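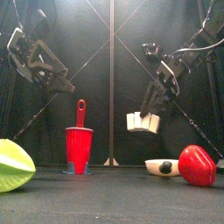

Red, white and lime green on a dark tabletop. The red ribbed cup stands on small blue feet.

The owner of Stindia, a secondhand kitchenware shop in Brulach, has been buying and selling coloured plastic for most of her working life. She started with one shelf at the back of her aunt's hardware shop and moved into her own premises in May of last year. We talked in the back room, where the stock is washed and priced.

"People think it's all lunchboxes," she said. "I do sell lunchboxes. But what I like is the odd stuff, the things made for one job. Lolly moulds, egg holders, a pot that only fits half a pepper. Somebody sat down and drew that."

Her rule when buying is that a piece has to stand up properly and its lid has to fit. She is less strict about colour. Red sells quickest, she said, and white is the slowest unless it is a bowl. Lime green was hard to shift for years and is now asked for by name, mostly by customers who had it in the kitchen as children.

"I had a whole box of green under the stairs. I was going to give it away. Then a man came in and bought the lot, and I've been looking for more ever since."

Most of the stock comes from house clearances. Her largest single purchase was 2000 pieces from Ó Dálaigh, a wholesaler that was closing its warehouse. She kept 1000 of them and sold the rest on to other dealers. It took her the whole winter to match the lids to the bases.

"Lids are the job. You can have a lovely cup and it's worth nothing to me with no lid. I have a drawer of spare ones and I go through it every time something new comes in. Now and then you get a match – that's a good afternoon."

Cleaning is simple. Everything goes into warm water with washing-up liquid, and ribbed pieces are done with an old toothbrush. She does not use the dishwasher, which she says takes the shine off. Handles with a hole in them get a pipe cleaner. Stickers come off with cooking oil, left on overnight.

She is careful about what she tells customers. Older plastic is sold for display or for keeping buttons and string in, and there is a card by the till saying so. "If you want to eat out of it, buy new. I'll tell you where."

Prices are low. The week I visited, a Rorkura mixing bowl was 70 cent because of a scratch, and a full set of moulds in their box was priced at 96 euro, the dearest thing in the shop. She did not expect it to go soon.

"I don't mind if it doesn't," she said. "I'd have to find something else for the window."

She is putting up more shelves at the front, and the lunchboxes will be moved to the bottom.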